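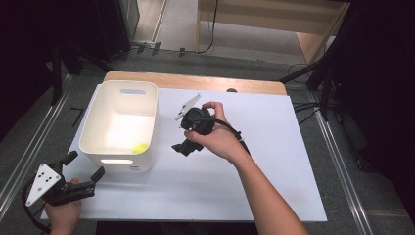

Ball in bin, white board down on the table.

2020-04-20, sorting bench, bin notes

Picked up where Senan left off. Question is still which bin we keep for the small-ball sort. Down to the white rectangular one w/ the handle slots vs the deeper Trostitz one. White one winning so far.

Good: rounded corners, ball doesn't wedge. Open top, easy to get at from either side. Slots are handy for carrying and they let light in, so you can see the ball down at the bottom without leaning over.

Bad: slots are close to the rim, fine for one ball, but fill it up and the top layer might find its way out. Need to try. Also it slides on the board if you bump it. Tried a strip of the Tuominen tape under the short ends, better, but leaves gunk. Took it off again. Finbarr says rubber feet, has some in a drawer somewhere, hasn't found them.

Ball likes the corner. Dropped it from the middle 30 times, ended in a corner 8 of those, rest along a side or wandering. Didnt expect that many. Table might not be level?? Put the level on the board: bubble off toward the front. Shimmed the front legs with folded card, 2 layers. Re-ran 33 drops but lost my tally sheet halfway, so ignore those, do again.

Board: keep it. Bare tabletop is too close to tan for the photos and the yellow-green shows up much nicer against white. Wipe with a damp cloth only. Whoever used the Flovitz spray last time, it left a haze and I spent ages getting it off. Necati has the good cloths.

Bin soft shadow is OK in the pictures, Bríd asked. Not worth moving lamps for.

Measured nothing on the Trostitz bin today, it's still full of Heriberto's offcuts. Heriberto, please empty!! or tell me where they go.

To do
- redo the second set of drops, keep the sheet this time
- fill test, balls up to the slots, see what gets out
- feet for the bin (Finbarr)
- proper shims, card will squash
- ask Jollico if they sell the same bin with a lid, old order was in September so the part no. should be in the binder
- label the bin before it walks off to the kitchen agian

Left the board where it is, don't move it pls, I marked the bin position in pencil and it rubs off easy.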